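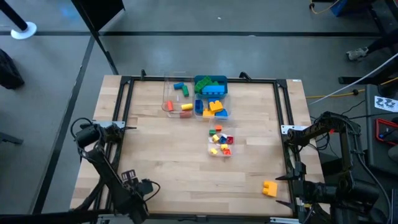 요즘 나는 고개를 들고 걷는다. 손으로 그린 간판 때문이다. 지난봄에 무르코르스카(Murkorska) 거리 근처로 작업실을 옮겼는데, 버스 정류장에서 작업실까지 걷는 길에 붓으로 직접 쓴 간판이 아직 제법 남아 있다. 처음에는 사진이나 몇 장 찍어 둘 생각이었다. 그러다 공책을 하나 샀고, 공책이 두 권이 되었고, 6월에는 아예 거리 끝에서 끝까지 걸으며 세어 보기로 했다. 간판 194개 가운데 손으로 그린 것이 19개. 나는 이 숫자가 너무 적다고 생각하고, 그래서 이 글을 쓴다.

손으로 그린 간판이 왜 좋으냐고 물으면 나는 일단 철물점 '엘리스(Ellis)' 앞으로 사람을 데려간다. 짙은 초록 바탕에 크림색 글자인데, 첫 글자 E의 가운데 획이 살짝 위로 들려 있다. 마지막 S는 자리가 모자랐는지 앞 글자들보다 좁다. 그런데 그 좁은 S가 정말 근사하다! 허리를 잔뜩 조이고 서 있는 사람 같고, 그 덕분에 간판 전체가 오른쪽 끝에서 단단하게 멈춘다. 자간을 자동으로 맞춰 주는 프로그램이었다면 글자를 전부 똑같이 줄였을 것이다. 손은 그 자리에서 결정한다. 나는 그 결정을 보는 게 좋다.

국숫집 '뜨(Từ)'의 간판은 또 다르다. 글자는 세 개도 안 되는데 u 위에 붙은 갈고리와 성조 부호가 간판 높이의 거의 절반을 차지한다. 보통은 부호를 작게 줄여서 글자에 얹는데, 이 간판을 그린 사람은 부호를 주인공으로 만들었다. 빨간 붓 자국이 위에서 아래로 한 번에 내려오고, 끝에서 물감이 갈라진다. 멀리서 보면 새가 앉는 것처럼 보인다. 나는 베트남어를 읽지 못하지만 이 간판만은 건너편 정류장에서도 알아본다. 국수도 맛있다(고수를 많이 달라고 하면 정말 많이 준다).

물론 반론이 있다. 비싸다, 오래 걸린다, 주인이 바뀌면 어차피 지운다. 비싸다는 말부터 보자. 나도 궁금해서 창문 글씨를 하나 맡길 때 견적을 두 군데서 받아 봤다. 비닐 시트지 쪽은 163유로, 붓으로 그리는 쪽은 금박 없이 873유로였다. 차이가 크다. 이 차이를 못 본 척하고 "낭만을 지키자"고 말할 생각은 없다. 다만 시트지는 볕이 드는 남향 창에서 몇 해면 모서리가 말린다. 우리 작업실 창에 전 세입자가 남긴 시트지가 딱 그 꼴이어서, 떼어 내는 데 꼬박 하루와 손톱 두 개가 들었다. 페인트는 낡을 때도 색이 옅어지면서 낡는다. 옅어진 글자는 덧칠하면 된다.
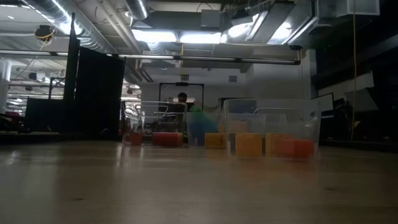

투명한 통에 담긴 색색의 블록.

오래 걸린다는 반론은 나에게는 오히려 장점으로 들린다. 간판 그리는 사람이 사다리에 올라가 있는 동안 거리에서 벌어지는 일을 본 적이 있는지? 사람들이 멈춘다. 아이가 멈추면 아이 손을 잡은 어른도 멈추고, 옆 가게 사람이 커피를 들고 나와 색이 어떻다고 참견을 한다. 문을 열기도 전에 가게가 동네 이야깃거리가 된다. 나는 자를 대지 않고 긴 가로획을 긋는 장면을 보느라 오후 약속에 늦은 적이 있는데, 다시 그런 상황이 와도 또 늦을 것 같다.

지운다는 반론이 제일 어렵다. 맞다, 지운다. 벽화도 그렇고 간판도 그렇고, 바깥에 그린 그림은 언젠가 덮인다. 재작년까지 모퉁이에 있었다는 빵집 간판은 나도 사진으로만 봤다. 다만 페인트 위에 페인트를 칠하면 비스듬한 저녁 빛에 밑에 있던 글자의 두께가 드러난다. 저녁 일곱 시쯤 그 모퉁이에 서면 지금 가게 이름 아래로 예전 글자의 둥근 어깨가 올라온다. 그걸 처음 알아챘을 때는 길에서 소리를 질렀다.

그래서 내가 바라는 것은 꽤 구체적이다. '베켈(Vekel)'이라는 골목 프로젝트가 하는 방식을 더 많은 동네에서 따라 했으면 좋겠다. 새로 문 여는 가게가 손글씨 간판을 원하면 막 배우기 시작한 사람과 오래 그린 사람을 짝지어 보내고, 비용 일부를 거리 축제 예산에서 낸다. 배우는 사람은 진짜 벽에서 연습하고, 가게는 감당할 만한 값에 간판을 얻는다. 나도 지난달에 하루 따라가서 밑칠을 도왔다. 롤러로 회색을 두 번 올리는 게 전부였는데 집에 와서도 팔이 떨렸다. 그 벽 앞을 지날 때마다 혼자 뿌듯해한다.

디지털로 작업하는 친구들은 내가 컴퓨터를 미워하게 된 줄 아는데, 그렇지 않다. 나도 스케치는 태블릿으로 하고, 글자 폭도 화면에서 먼저 잡아 본다. 그 스케치를 벽에 옮길 때 생기는 흔들림까지 같이 받아들이자는 얘기다. 벽돌 줄눈에 걸려 획이 튀면 튄 채로 두고, 물감이 흐르면 닦되 자국이 조금 남아도 괜찮다고 하자. 새 가게를 준비하는 사람이 이 글을 읽는다면 견적을 하나만 더 받아 봤으면 한다. 붓 쪽으로. 그리고 그리는 날짜를 꼭 알려 달라. 구경하러 가겠다!

관련 글
붓 빠는 법을 이제야 제대로 배웠다
작업실 이사 일기: 물감 상자와 계단
젖은 벽돌에 밑칠하지 말 것
공책 두 권째, 대문자 R만 모아 보기
저녁 빛에 보이는 옛날 글자들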